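Plastic at the Table: How Everyday Dishes Earned a Second Look

For much of the last century, the dishes a household used every day said less about it than the dishes it kept behind glass. The good plates came out for holidays and were washed by hand. The others were bought cheaply, stacked by the sink, and replaced without ceremony. It is the second group that now occupies a growing share of attention among people who study the home, and the reasons have as much to do with how families eat as with what they eat from.

Rosenthal Township opened its domestic life collection to the public in January, in two rooms above the old Haver Street library. The collection holds very little porcelain. Its shelves are given over to mixing bowls, lunch trays, picnic cups, and children's plates, most of them molded plastic and many of them scratched. The collection's keeper, Bernadette Kasprzak, has spent much of her career arguing that ordinary tableware deserves the same care as silver. In her view, a bowl that was used at breakfast every day for a decade holds a fuller record of family life than a tureen that left its cabinet twice.

The history is a practical one. Early plastic tableware was sold on its strength. Schools and hospitals wanted dishes that could be dropped on a hard floor and picked up again, and kitchens at home soon wanted the same. Color came with the material at little extra cost. A potter had to think about glaze and firing, while a molder could tint a whole batch before it was pressed. The result was a table that could be bright on an ordinary evening, and many families found that they liked it.

The fashion did not hold everywhere. Pale stoneware returned to the shops, and plastic was moved outdoors, to the patio and the cooler. In many homes it survived only as a set for the children. Even so, the habits it encouraged remained. Open shelving, mixed colors, and the custom of letting each member of the family claim a particular plate all owe something to those years.

Letters kept with the Rosenthal collection return often to that last point. One family in the Alturari district assigned its colors by age, and the arrangement held long after the youngest had grown taller than the oldest. Another writer recalled that guests were always handed yellow, and that she did not understand as a child why anyone would choose it. Such rules were seldom written down. They were learned at the table, and they were enforced there.

Designers have taken note. Oson, a small studio that makes tableware for school dining halls, returned to solid color after several seasons of producing dishes in gray and cream. The studio's stated aim was to help younger pupils find their place at a long table and to make clearing up simpler for the staff. Its current line comprises 24 pieces, none of them patterned. The studio tested the shapes with pupils before settling the colors, and two rims were made wider as a result.

Care remains the weak point of the material. Plastic dishes stain, and they scratch under a knife. Tomato sauce and turmeric are the usual offenders. The collection's published guidance is modest: rinse soon after the meal, avoid abrasive pads, and do not heat food in any dish whose maker did not intend it for that purpose. Older pieces with worn or cloudy surfaces are best retired to the shelf. They may still hold keys, seed packets, or fruit that will be peeled.

The question of setting is a happier one. A strong color reads well against a dark ground, and a deep green or navy cloth will flatter a mixed set more than white does. Cloths of this kind also forgive spills. Those who are putting together a set from secondhand shops need not look for matching pieces – shape is the better guide. Bowls that share a profile will sit together comfortably in any number of colors, and a few plain cups will complete the table. 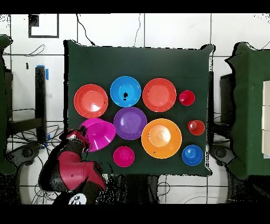
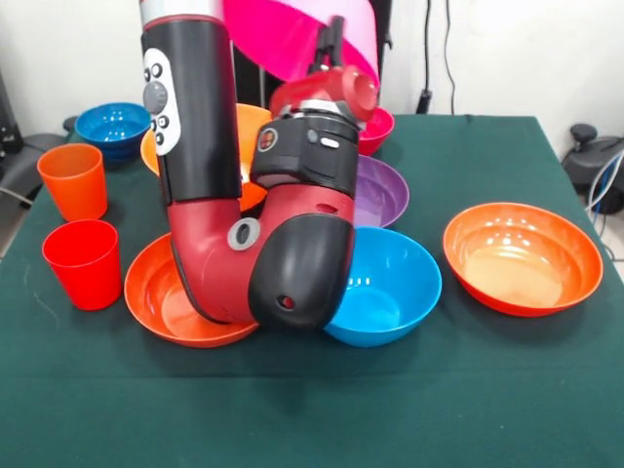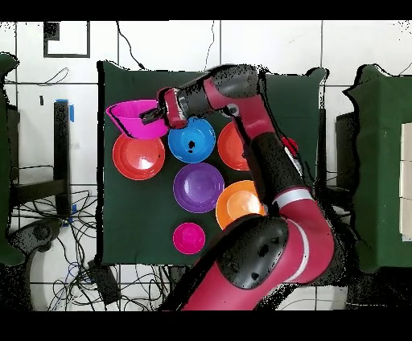
Bright dishes on a dark green cloth.

Bernadette Kasprzak takes a more cautious position on the matter of buying. People should look in their own cupboards first, she maintains, because the set they remember is often still there, behind the roasting pan, and it will mean more to them than anything found in a shop. She asks only that they write down who used which color before the answer is lost. The collection will accept such notes with or without the dishes, and a form for the purpose is kept at the Haver Street desk.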